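Section 4: Swapping Grippers and Checking the Wrist Camera

By now you should have the arm bolted down and talking to the controller. If you don't, go back to Section 3, because nothing in this part will make sense with a wobbly base (ask me how I know). I'm going to walk you through changing over from the Birkska fingers to the Vendier ones and then running the same little kitchen test on each, so you can decide which you like. I've gone back and forth on this all summer and I still keep both in the drawer.

What you'll want within reach: the hex key from the Birkska kit, a couple of hook-and-loop ties, the Denholm controller with its stop button where your free hand can hit it, and a few light things to pick up.

Taking the old gripper off

1. Park the arm. On the Denholm, hold Home until the light goes steady. The arm will fold itself back at its own lazy pace, so let it.

2. Turn off tool power. It's a separate switch from the arm power and I skip it about once a month.

CAUTION: Don't pull a gripper with tool power on. The wrist will notice a missing tool and may throw a fault you can only clear with a full restart.

3. Unplug the gripper cable at the wrist, then the camera cable. Pull on the plugs, please, and leave the wires alone!

4. Back out the wrist screws and slide the gripper straight off. The Birkska is a snug fit, so wiggle it a little.

Putting the new one on

5. Line up the notch, push the gripper home and snug the screws in a cross pattern. Snug is plenty.

6. Plug in the camera first, then the gripper. Turn tool power back on.

7. On the controller, pick Tool, then Profile, and choose 16 for the Vendier or 110 for the Birkska. Wrong profile, wrong grip force, squashed lemon.

Note: If the Denholm shows error 149, the camera plug isn't seated. Push it again until it clicks. 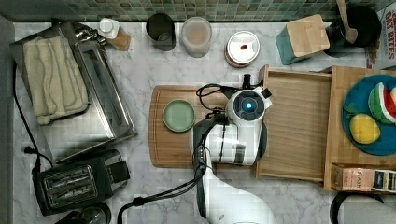 Cables are where I lost most of my first weekend with this setup. You want enough slack for the wrist to turn all the way both ways, and not so much that a loop can snag on something. Before you run anything, move the arm through its whole reach by hand control and keep your eyes on the slack. I like to do that at a real counter, with the gripper out over the cutting board, since the loops running down the forearm can drift toward whatever else lives there (a toaster, in my kitchen). If a loop swings wide, tie it to the forearm and try again.

Running the test

8. Open Shin on your laptop and load the pick-and-place routine. Shin is the free program I use for all of this; any other one that talks to the Denholm should do.

9. Set the speed to slow. Yes, even if you're feeling brave.

10. Start with toy food. It's light, it bounces, and you won't care when it lands on the floor. Do the lemon first, then the watermelon slice, then try lifting the small plate by its rim.

11. Save the log before you change anything, and put the gripper name in the file name. I have a log called 673 and I couldn't tell you which gripper it came from.

For what it's worth, the Vendier is my pick for round things and the Birkska wins on thin edges. If yours keeps dropping the plate, lower the approach height a notch before you go messing with force. Finger pads and how to clean them are in Section 5.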